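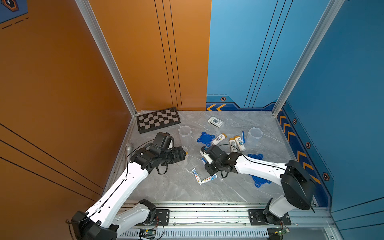

To: Overnight Kits list
From: Ilídio Rebelo, Supplies and Accommodation, Dimthorpe
Subject: Re: Contents of the standard overnight kit

Dear colleagues,

I write in reply to the message from the Usmani Centre, which is quoted in full below for members who joined the list after it was sent. The questions it raises have come up at three of our sites this year, and the office would like to settle them before the June order is placed.

> From: Usmani Centre, Front Office
> Subject: Contents of the standard overnight kit
>
> Good morning,
>
> The kit list in the current handbook names a toothbrush, toothpaste, soap and "a small quantity of lotion or similar". It does not say whether the toothbrush is to be supplied with a case, nor whether the soap dish is part of the kit or belongs to the room. Our evening staff have been doing one thing and our weekend staff another. On Saturday two families in adjoining rooms compared their bags and asked, quite reasonably, why one had a soap dish and the other did not.
>
> We would also be grateful for advice on cups. The rooms have no glasses and we have been handing out whatever was in the pantry.
>
> Could the office please confirm what is standard, and whether games may go in the same bag?
>
> With thanks,
> Front Office, Usmani Centre

The office has reviewed the list with the Elville and Ivo sites and can advise as follows. The wording will be carried into the next edition of the handbook. Until then, this message may be printed and kept at the desk.
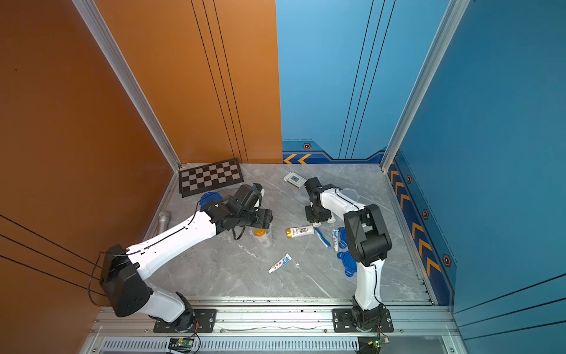
PERSONAL CARE ITEMS

Each adult kit is to contain one toothbrush, one travel-size tube of toothpaste, one bar of soap and one small bottle of lotion. The toothbrush goes into its case before it goes into the bag. Where cases have run out, the toothbrush may be issued in its original wrapper, but a loose toothbrush is not to be packed beside soap or lotion under any circumstances.

Lotion bottles should be checked for a firmly closed cap. Ivo reported 12 spoiled kits last winter, all from caps that had worked open in storage. A bottle that will stay upright in the bag is preferred, although the narrow ones with coloured caps tend to lie on their sides whatever is done with them, and for these a small sealed bag is sufficient.

Children's kits follow the same list with the lotion left out. Razors remain available on request at the desk and are not packed.

CUPS AND SOAP DISHES 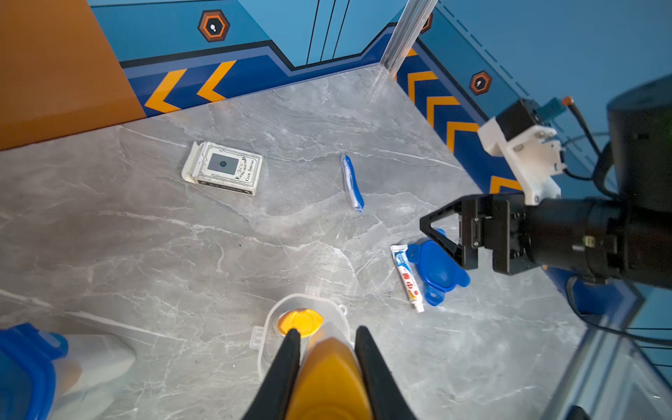 The soap dish is a room item at every site with a private washbasin, and a kit item everywhere else. Staff packing for shared washrooms should therefore include one in each bag, and should choose a model that a guest can pick up easily with wet hands. The blue dish with tab-like handles is a suitable pattern, and the toothpaste should be as small as the tube lying next to it; a full-size tube takes up room that the towel needs. Dishes returned in good condition are to be washed and put back into stock.

Cups are to be plastic and clear, one per guest, and left in the room. Please do not issue pantry mugs. Lidded containers are a separate matter — they are stocked for guests who need to store a dental appliance or medication, and should be given only when asked for.

GAMES AND CARDS

Playing cards and board games may be lent from the desk but do not form part of the kit. A deck should go out in its box and be counted on return. Chess sets are to be signed for, and the board and pieces kept together.

QUANTITIES

The combined order stands at 307 adult kits. Elville has asked for 24 children's kits and Usmani for 20. Dimthorpe will draw on existing stock, of which nearly all is in date. Sites wishing to amend their figures should write to me directly and not to the whole list.

Questions about the wording of the handbook entry may be raised here in the usual way.

Yours sincerely,

Ilídio Rebelo
Supplies and Accommodation
Dimthorpe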